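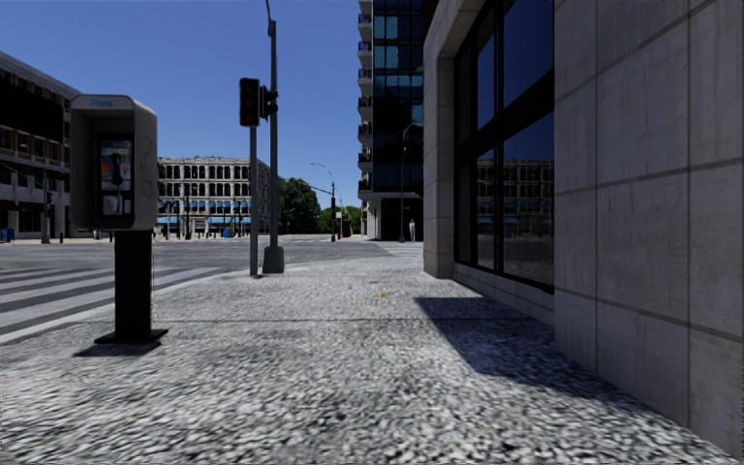 Worlow street-crossing cell: setup and upkeep

Worlow is the simulated cell used to test the Cavum pavement robot at a signalled street corner. This file covers starting the cell, checking it and putting it right when a run goes wrong. Robot firmware is kept in the Osport repository.

Starting up

Load the map first, then the robot. Spawn point 3 is on the paved corner, facing the crossing. Wait for the signal controller to report ready before releasing the drive. The default seed is 286. Change it in cell.cfg only, as values passed on the command line are dropped at reset.
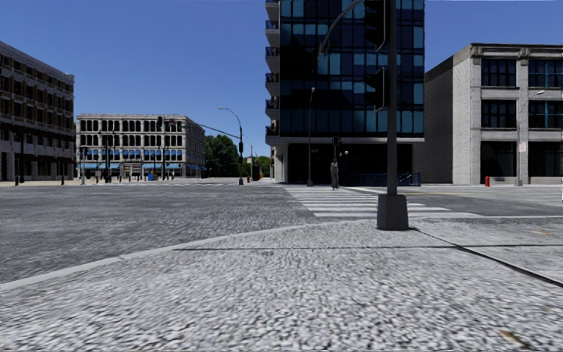
Leave vehicle traffic off for calibration runs. The pedestrian may stay on, but set walking speed to zero until the range check has passed.

Upkeep

Clear the texture cache after 16 runs. A stale cache shows up as blurred paving close to the robot and upsets the kerb detector.

If the robot sinks at spawn, rebuild the collision mesh with the Görtz tool – the stock exporter loses the kerb faces. Reset three times and compare the start poses.

Known faults

Glass fronts return false depth on the low-cost sensor model.
Signal state is not restored after a pause. Restart the controller by hand.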